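The Night Train to Enderard

The best train in the whole country left Parville at 12 minutes past midnight, and I had a ticket for it! I had wanted to ride it ever since I was small enough to sleep on a suitcase. My grandmother took it once and talked about it for the rest of her life – the soup, the blue blankets, the way the mountains came up pink in the morning.

My seat was in car 44, right behind the dining car, and oh, the smell coming through that door. Onions and butter and fresh bread at midnight! I ate two bowls before we even reached the Frei bridge. 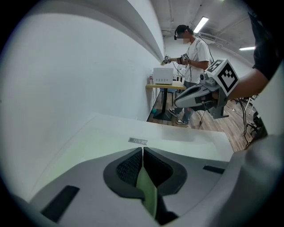
Why did the train always slow down on the bridge?

The driver wanted everyone to hear the river. It was an old custom on that line, and the whole car went quiet for it, even the card players. I put my ear to the cold glass and there it was, a low, rushing sound, like a crowd cheering from very far away.

After that I couldn't have slept if I'd tried. I walked the train from end to end (twice!) and came back with a borrowed blanket and half a plum cake from a woman who said I looked like somebody who would enjoy it. She was so right.

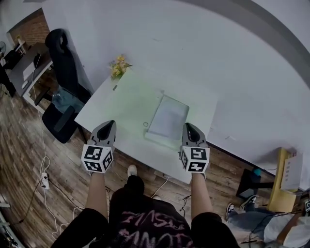
At Tostlow we stopped for 20 minutes, and I ran out onto the platform in my socks. The air tasted like snow. A boy was selling postcards by lantern light, and I bought one of the train itself, old engine 3904 puffing out of a tunnel with her lamps lit. I wrote my grandmother's name on it and then just stood there, grinning at it.

The whistle blew and I jumped back aboard. By then the sky over Enderard was starting to turn, gray first, then pink, and I pulled the blue blanket up to my chin and watched every bit of it.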